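Prolico Dokumentkonverter: Benutzerhandbuch
Kapitel 7: Dateien auf dem Mobilgerät umwandeln

7.1 Vorbereitung

1. Öffnen Sie die App und melden Sie sich mit Ihrem Benutzerkonto an.
2. Tippen Sie auf „Quelle wählen“ und markieren Sie die gewünschten Bilder oder Textdateien.
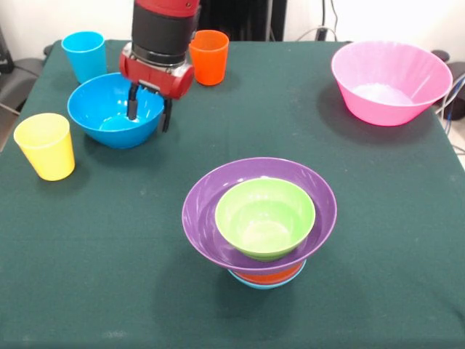

Die Vorschau zeigt jede markierte Datei in der späteren Seitenfolge. Prüfen Sie vor der Umwandlung die Option „Farbe beibehalten“. Bei der Einstellung „Graustufen“ lassen sich die blaue Schüssel und das dunkelgrüne Tischtuch im Ergebnis nur noch nach Helligkeit unterscheiden.

7.2 Seitenformat und Auflösung

3. Wählen Sie unter „Format“ die Ausrichtung der Seite.
4. Stellen Sie die maximale Kantenlänge ein. Zulässig sind Werte von 1000 bis 3000 Pixel.

Hinweis: Höhere Werte vergrößern die Ausgabedatei und verlängern die Verarbeitung.
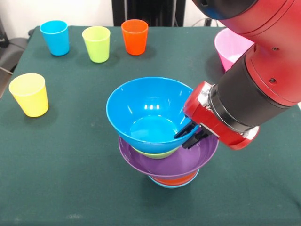

Abb. 7-2: Seite im Querformat, Option „Farbe beibehalten“ aktiv

5. Vergeben Sie einen Dateinamen. Sonderzeichen werden durch Unterstriche ersetzt.

7.3 Umwandlung starten

6. Tippen Sie auf „Umwandeln“. Der Fortschritt wird in der Statusleiste angezeigt.
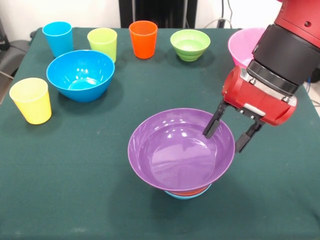 Während der Verarbeitung darf die App nicht beendet werden. Eingehende Anrufe unterbrechen den Vorgang nicht.

Achtung: Eine gleichnamige Datei im Zielordner wird ohne Rückfrage überschrieben.

7. Öffnen Sie das fertige Dokument über „Ausgabe“ und kontrollieren Sie alle Seiten.
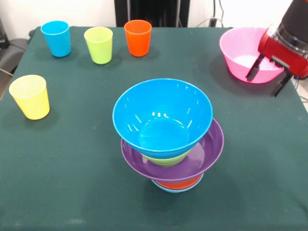
Erscheint die Fehlermeldung 1959, reicht der Speicherplatz nicht aus. Löschen Sie nicht benötigte Dateien und wiederholen Sie Schritt 6.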